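Programs > Community Repair and Sorting > Reports to Funders

Print this page | E-mail this page

Stulteo Sorting Room, Stistumville
Progress report to the Nowakowski Fund, second period, ending in May

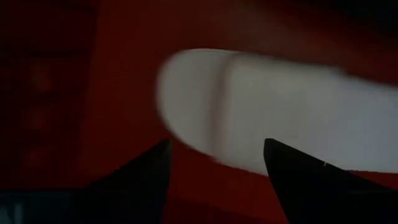
Work in this period went into three jobs: clearing the backlog of donated household goods, setting up the small-items tables, and getting the packing routine to a point where a new person can follow it from the wall sheet. The first two are finished. The third is mostly finished, and the part that remains is described under Packing.

Backlog

At the close of the last report we had 153 unsorted boxes in the back half of the room. All of them have now been opened. Most held mixed goods from kitchens and bathrooms, with the usual run of lids without jars, single gloves, chargers and half sets of cutlery. Sorting went faster once we stopped trying to finish one box before opening the next. Two people now open boxes and spread the contents, and everyone else takes one kind of item off the table until it is gone.

Of the boxes opened, 43 were set aside because the contents were damp or broken. The usable pieces were pulled out and the rest went to the Pornach transfer station in two truckloads. The disposal charge is in the expense sheet under Hauling. It was higher than planned. We had budgeted for one load.

The back half of the room is now open floor. We marked a walkway with tape from the loading door to the sink and have asked people to keep it clear. This has been followed fairly well, except on delivery mornings.

Small-items tables

The grant paid for four folding tables, two lamps and a set of stackable bins. The tables are along the window wall and are used for anything that fits in one hand. Before this, small things were left at the bottom of boxes and got moved around the room several times before anyone dealt with them.

Each table has a cloth pinned over it. Bare tabletops let round items roll, and we lost some behind the radiator early on. Plain, strong colors work better than patterns for spotting things. The cloths are washed every second week and we have enough to swap them.

The lamps have been less useful than we hoped. They light the middle of the table well and leave the ends dim. Cyprian Sadowski moved one to a shelf bracket as a test and the result was better, but the cord now has to run along the wall. We would like to buy two more brackets from the remaining equipment money and will send a separate request – the cost is small.

Packing

Sorted items are packed into starter kits for households moving into empty apartments. We sent out 775 kits between the start of the program and the end of this period. Requests come in through the Stistumville housing office and are filled in the order received. The longest wait was nine working days, when we ran out of dish towels and held the kits back. We now send the kit on time and put a note inside if something will follow later.

The wall sheet lists what goes into each kit and in what order. Heavy and flat items go in first, then soft goods, then anything that could crack, wrapped and placed near the top. Cleaning supplies go in a separate bag with a tied neck. We had one complaint about a leaking bottle, and the bag rule was added after that.

What is still unfinished is the check at the end. At present the person who packs the kit also signs the slip. We want a second person to go through the kit against the list before it is closed. On busy days there has not been a second person free. We plan to try holding all packed kits on one shelf and checking them together at the end of the shift.

Staffing and hours

The room was open on every scheduled day but one, when the heating failed. Cyprian Sadowski continues as room lead. The part-time post paid for by the grant was filled in the third week of the period, later than planned, so there is an underspend on wages. We ask that this be carried over. It would cover a longer Thursday-type late shift, from 4 to 7 p.m., in the months when most people move.

Problems

Storage for finished kits is tight. The shelf holds one week of work and no more. The owner of the building has offered a locked closet in the hallway at no charge, but it needs a new door and we do not have a price yet.

Donations still arrive unlabeled. We changed the drop-off form so that people write the room the items came from. About half the forms come back with that line blank.

Next period

- Buy and fit the lamp brackets, if approved
- Start the end-of-shift kit check
- Get a price for the closet door
- Reprint the wall sheet in larger type

The expense sheet and copies of the hauling receipts were sent separately. Questions about this report can go to Cyprian Sadowski at the sorting room.

This site uses cookies to remember your settings. Accept | Read more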